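4.2 Clearing a mixed tabletop: small fruit, cloths and the clear tub
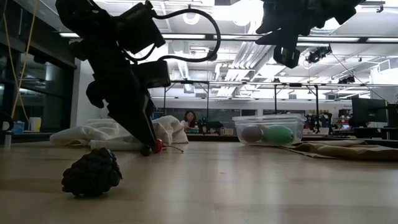

Fig. 7. Small red item at the gripper tip; cloths and clear container along the back of the table.

Older editions of the Belwood table guide promised that any surface could be cleared "in one easy pass." We have our doubts. One pass works when everything on the table is the same size and can be treated the same way. A cherry and a crumpled cloth are neither, so this section uses a slower order.

Before you start

1. Wipe your hands dry.
2. Decide where each thing is going. If you can't say where an item belongs, leave it for last.
3. Set out a small dish for fruit. A saucer will do. The Ultau divided tray is sold for this purpose, but we have yet to see it do anything a saucer can't.

Clearing the table

4. Begin with the cherry. If it has a stem, lift by the stem only when it is firmly attached. A good many are not. Otherwise take the fruit lightly by its sides.
5. Move on to anything dark and bumpy, such as a blackberry. Support it from underneath and don't squeeze.

CAUTION: Real berries stain bare wood and pale cloth. Products that claim to lift berry juice "without a trace" should be tried on a hidden corner first – and then looked at again the next morning.

6. Look into the clear container without tipping it. You can usually tell through the wall whether it holds large or small things. Check that the rim is clean, then lift with both hands, one under the base.

Note: The container is for larger pieces. Do not drop a cherry in with them. It will end up underneath, and you will be emptying the whole tub to get it back.

7. Pick up the crumpled cloth by two corners and let it hang for a moment before folding. Small fruit hides in the folds.
8. Fold the flat cloth last. Smooth it from the middle outward. Shallow wrinkles may stay, and they do no harm.
9. Check the bare wood for specks and wipe along the grain.

About the timing

The Stukum method allows three minutes for all of this. Rosângela Vasconcelos, who tested the steps for this edition, found the figure hopeful at best, and Maëlle MacDonald wanted it taken out altogether. We have left it out of the steps. Work at whatever speed keeps the fruit whole.

If a berry is crushed, blot the spot with a damp cloth, do not rub, and go back to step 5.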